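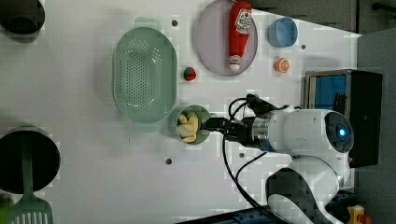
Tulirell Open Day Demonstrations

Summary

This collection holds the recordings made during the Tulirell open day, held at the Brelton laboratory in April. Visitors were shown a single robot arm handling toy food and kitchenware on a table, and each run was saved together with the instruction given to it. The collection is released for teaching and for small-scale research.

Contents

The release contains 381 episodes. Of these, 179 were run by laboratory staff and the remainder by visitors under supervision. An episode begins when the instruction is entered and ends when the operator presses stop — whether or not the task was completed. Unfinished episodes have been kept and are marked as such in the index file.

Objects

The items are ordinary toy kitchen pieces: a colander, a plate, a cup, a small bowl, a ketchup bottle, pans and several kinds of toy food. Both hard and soft items were included, as visitors often asked how the gripper would treat each.

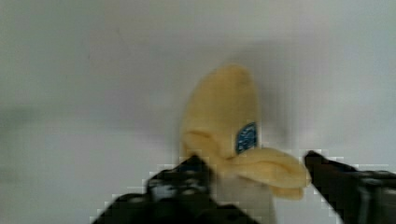 Soft items are listed separately in the index. Their shape may alter when held, and the grip width recorded for them should not be read as the width of the object at rest.

Instructions

There are 39 distinct instructions, all in English. Staff wrote the first set before the open day. Those proposed by visitors were added with spelling corrected and wording otherwise unchanged.

Folder layout

index.csv — one line per episode
episodes/ — video and joint positions
instructions.txt — full list of instructions
shokri/ — scripts for reading and replaying episodes

The Shokri scripts require version 4 of the Oritz reader. Earlier versions will open the video but will not load the joint positions.

Known limits

All episodes were recorded at one table. Object positions were not reset to fixed marks between visitor runs. Sound was not recorded, and no personal details of visitors are stored.

Corrections

Errors in the index should be reported to the Tulirell data desk, quoting the episode number. Corrected files are issued with the next release.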